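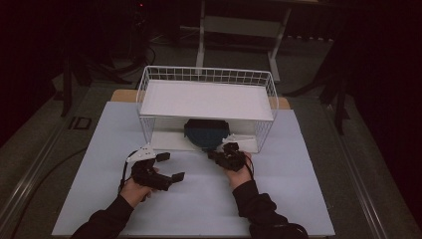
Nollen basket set, release 2

Known fault: intermittent loss of finger position on the right gripper

Status: open. Last edited Jul 17, 2018 by Heledd Prothero.

Summary

The set holds 3,000 recordings of two-handed work with hand-held grippers at a wire basket with a shelf board. In 400 of them the finger position for the right gripper freezes at its last good value while the video carries on as normal. A policy trained on these recordings learns to approach the object and then not close. Read this section before using the gripper channels.

What went wrong

The signal cable on the right gripper makes a loop back past the wrist. When the operator reaches in low under the shelf, the loop tightens and pulls on the plug. The plug does not come out. One contact opens for a moment, the encoder board resets, and the logger repeats the last value without raising an error. The left gripper shares the same board but its channel has no frozen stretches in this release.

Yiran Fu found the fault during a replay test on the Flerar arm. The arm drove its open fingers into the basket rim and stopped on its force limit. There was no injury and no damage beyond a bent finger pad. Replay was suspended the same day.

Affected files

The file frozen_right.txt lists every affected recording by session and number. They come from 21 sessions, all logged with the older Skivano firmware. A recording is listed if the right finger value stays exactly constant while the wrist is moving. Slow grasps can trip this test, so Lingyun Cheng checked each listed file against the video by eye.

Wrist pose, head video and left gripper values in the listed files are sound and may be used.

Handling

Leave the listed files out of any training that uses finger position. Do not fill the gaps by interpolation – the closing movement usually falls inside them.

Do not replay a listed file on hardware, at any speed.

Changes made

Strain relief clip fitted at the wrist. Logger now writes a fault flag on encoder reset and ends the recording. Shih-chieh Fung is testing both on the Gündoğdu bench.

Still open

Resets too short to freeze the value may leave a small offset. No test for this exists yet. Send suspect recordings to Jade Kettle with the session number and the raw log.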